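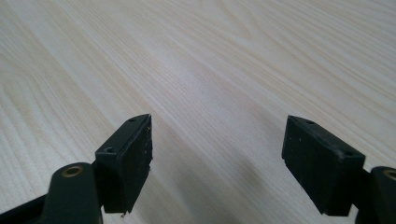
Home Forums Kitchen & Dining New Posts Search Log In

Pale table or dark table with two kids and a dog?

marigold_porch
Dec 14, 2021

Hi all! Long-time reader, I mostly hang out in the slow cooker section. Our old dining table finally lost a leg (during dinner, gravy everywhere, the dog had the best night of her life) and we need to replace it before my in-laws descend on us. We've got it down to two. One is the Skiruver in the very light finish, which is 74 inches long and just fits under the window. The other is the same size from a local place, Jurnent, in a dark walnut color.

My husband wants dark. He says a pale table will look like a kindergarten desk by May. I want pale because that room gets no light at all and I'm tired of eating in a cave. The budget is $600 and I really don't want to do this again for ten years. What would you get?

Re: Pale table or dark table

lundgren_r
Dark. I'm with your husband, sorry! We had a birch-looking one when the kids were small and every marker, every blueberry, every newspaper left something behind. I spent half my evenings scrubbing. The walnut one we have now just sort of absorbs family life and looks fine from the doorway, which is as close as my mother ever inspects it.

Ragnvald Lundgren, Mesia

Re: Pale table or dark table

toastcrumb
Couldn't disagree more with the post above. Dark shows EVERYTHING. Dust, crumbs, dog hair, every single glass ring, that white haze from a hot pizza box. I wiped my dark table before breakfast and after breakfast and it still looked like I lived in an attic. I sold it for $203, bought a pale one, and I haven't thought about dust since.

Get the light one, and get a bench for the kids' side so you're not dealing with chair legs.

Re: Pale table or dark table

lundgren_r
I'll take crumbs over permanent marker. Crumbs come off.

Re: Pale table or dark table

toastcrumb
So does marker if you get to it the same day! Dish soap, then a little rubbing alcohol on a cotton ball, and test it underneath first in case it takes the finish with it.

Re: Pale table or dark table

rukhsana_f
Pale table owner chiming in. I think you're both a bit right. The tops on these light tables have a lot of streaky grain in them and it hides more than you'd expect — crumbs basically vanish, and so do water spots once they dry. What it doesn't hide is gray. Anything dark that gets dragged across leaves a smudge, and the smudges follow the grain so they look like they're in there for good. You can see the sort of thing I mean in the upper left, a little patch of short broken streaks and one longer smear. From a chair I barely notice them. My sister notices them from the hallway.

On cleaning, I use Bangash soap, the plain one, a capful in a bucket of warm water. Cloth wrung out hard. Then a dry cloth straight after. I don't use anything gritty on it, ever. I did that to my first table and ended up with one dull spot that drove me up the wall for years, so I moved the fruit bowl over it and lived like that.

And measure for the chairs too, not only the table! 74 inches under a window sounds great until you find you can't pull out the end chair without hitting the radiator.

Rukhsana Farooqui

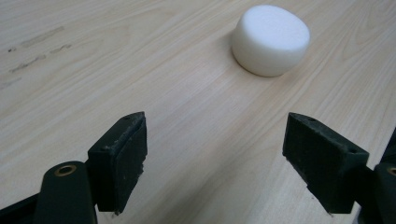 Re: Pale table or dark table

marigold_porch
Oh, this is so helpful, thank you. And yikes, I hadn't thought about the radiator. I just went and stood there with a tape measure and one end is going to be tight. Might be the kid end.

Those smudges wouldn't bother me one bit, to be truthful. They'd bother my husband. Do you use a tablecloth or mats?

Re: Pale table or dark table

rukhsana_f
Mats for meals and nothing the rest of the time. I tried a clear plastic cover for a while but crumbs got underneath and it stuck to everybody's forearms in the summer. Horrible.

Re: Pale table or dark table

pinecone_dad
Nobody has asked what the finish is. Pale or dark hardly matters next to that. An oiled top will drink up spaghetti sauce in any color and a good hard lacquer will shrug it off. Ask Jurnent what's on theirs and ask to take home a sample piece. Then put mustard on it overnight. If they won't give you a sample, walk.

I once spent $1,000 on an oiled table and was scared of it the whole time I owned it. Wouldn't let anyone have red wine. Miserable way to eat.

Re: Pale table or dark table

toastcrumb
The mustard test is good, I'm stealing that. Try beet juice too if you have it around.

Re: Pale table or dark table

lundgren_r
Fine, mustard. But do it on both colors and look at them under your own kitchen light. I'm betting you'll see the stain on the pale one from across the room. Still voting dark.

Re: Pale table or dark table

marigold_porch
Called Jurnent and they're putting a sample aside for me, and they didn't even laugh when I said mustard. My husband has agreed to go pale if it passes and if we put a bright lamp over it, so apparently I'm shopping for a lamp now too. Should I start a new thread for that or just ask in here?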